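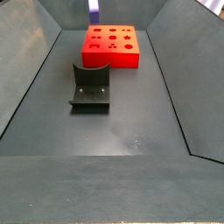
Skirnow has stopped unattended runs on one of its robot test cells after an arm kept pressing down on a part that had not lined up with its hole, the company said on August 30, 2024. No one was hurt. The fault tripped the arm's protective stop and left the gripper closed.

The cell is used for insertion practice, in which the arm picks up a block and lowers it into a matching cutout in a red shape-sorting board. According to a short notice signed by test lead Renata Yáñez, the arm should have backed off as soon as the downward force passed its limit. It kept pushing for 5 seconds before the stop cut in.

An engineer, Facundo Daza, entered the cell to free the block by hand. Yáñez wrote that he should have locked out the power first and did not. Skirnow is treating that as a separate safety matter.

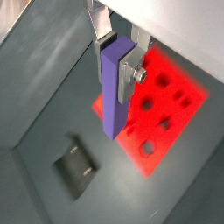

The force limit had been raised during an earlier trial with a stiffer part and was never set back. The control software, supplied by Purkance, accepted the higher value without a warning. Abelardo Iturra of Purkance said an update will ask for a second sign-in before any limit can be changed by more than 20 percent.

Olga Mansilla, who runs safety training at Skirnow, said all 2 shifts assigned to the cell will repeat the lockout course. The gripper fingers were checked for bending and put back in service. The force sensor at the wrist has been sent out for calibration, and a spare is fitted for now.
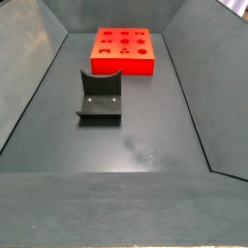
Can the cell still be used while the review is open?

Supervised runs are allowed at reduced speed, with an operator at the stop button the whole time. Each run is limited to 60 minutes, and the force limit has to be read back and written in the log before the arm is switched on. Unattended runs stay off until the sensor is back and the software update is in place, which Skirnow expects in December.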